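The Usari Letter, January

From the kitchen side: how to choose and keep winter fruit

Dear readers,

In the last letter I promised to write more about fruit in the cold months. Many of you wrote to me after my short note on apples, and almost all the letters had the same question inside: why does the fruit I buy in January taste like water, and what can I do with it? I am not a scientist. I have kept a small fruit shop in Bilach for many years, and before this I worked in the packing house at Bawa, so what I write comes from handling fruit every day.
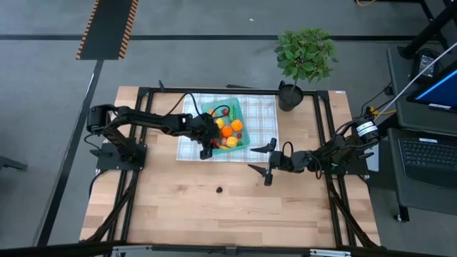
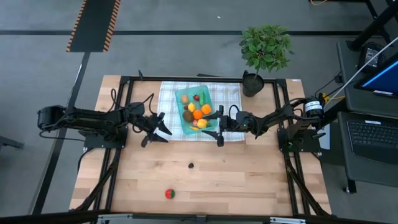
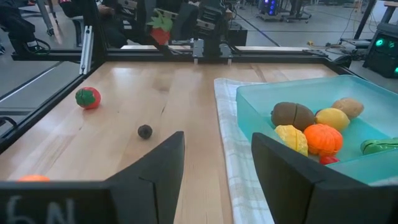
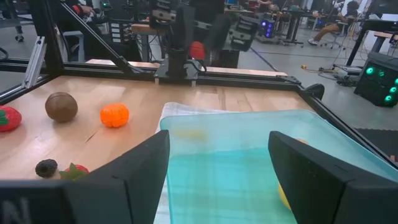

First, the weight. When you take an orange or a lemon in your hand, it should feel heavier than you expect. A light orange has lost its juice, or it never had much. Take two of the same size, one in each hand, and keep the heavier one. My customers laugh at me when I do this, but after one or two visits they do it too. The color of the skin tells you very little. Some of the sweetest oranges I sell have green patches near the stem, and people leave them in the box until the last day.

With pears it is different, because a pear ripens from the inside to the outside. If you wait until the whole pear is soft, the middle is already brown. Press gently with your thumb next to the stem, only there. When it gives a little, eat the pear on the same day or put it in the refrigerator, where it will wait for you two or three days more. Hard pears can stay in a bowl in the kitchen. Please do not press them in the shop with all your fingers! The marks show the next morning and then no other person wants them.

Apples like to be cold and they do not like company. In the packing house we kept them in a separate room from everything else, and at home you can do a small version of the same. Put them in a paper bag at the bottom of the refrigerator, and keep them away from carrots, which become bitter when they lie beside apples for a long time. One bad apple does spoil the others, exactly as our grandmothers told us, so look into the bag once in a while. If one has a soft spot, cut the spot away and cook the rest.

Strawberries in winter are a difficult subject. I sell them, I will not pretend that I don't, and for a birthday cake they are pretty. But they travel a long way and they are picked early, and a strawberry does not become sweeter after it is picked. If you have bought a box and it disappoints you, cut the berries in quarters, add a spoon of sugar and a few drops of lemon juice, and leave them for half an hour. They will make their own syrup. Over plain yogurt this is very good, and my family asks for it even in June.

Many readers also asked me about washing. I wash fruit just before we eat it and never before I store it, for the reason that a wet skin invites mold. Grapes can stay on their stems until you need them. For lemons, if you want to use the peel, rub them well under warm water and dry them with a cloth.

A simple compote for fruit that has waited too long

Take two apples, two pears and a handful of dried plums. Peel the apples and pears and cut them in pieces as big as a walnut. Put everything in a pot with 200 milliliters of water, a strip of lemon peel and a small stick of cinnamon. Cook it on a low fire, with the lid on, until the apple begins to fall apart but the pear still holds. Taste before you add sugar. Usually the plums have given enough. It keeps four days in the refrigerator, and I like it best cold, at breakfast, with a slice of buttered bread.

If you have a very sour kind of apple, put them in first and wait with the pears for five minutes. If the pears are already soft, they need almost no cooking and you can stir them in at the end.

Some small news

The Dirkico growers have told us that their late apples will arrive again this month, the small red ones with the rough skin. They are ugly and they keep very well. I will have them in the shop in the mornings, from eight o'clock, as long as they last. The first boxes are always for cooking, and the better ones for eating come some days later.

In the next letter I want to write about dried fruit, how to soften it and which kinds are worth the money. If you have a family recipe with dried apricots or figs, please send it to me at the shop or give it to me over the counter. Handwritten is fine, I only ask that the amounts are clear.

With warm greetings from Bilach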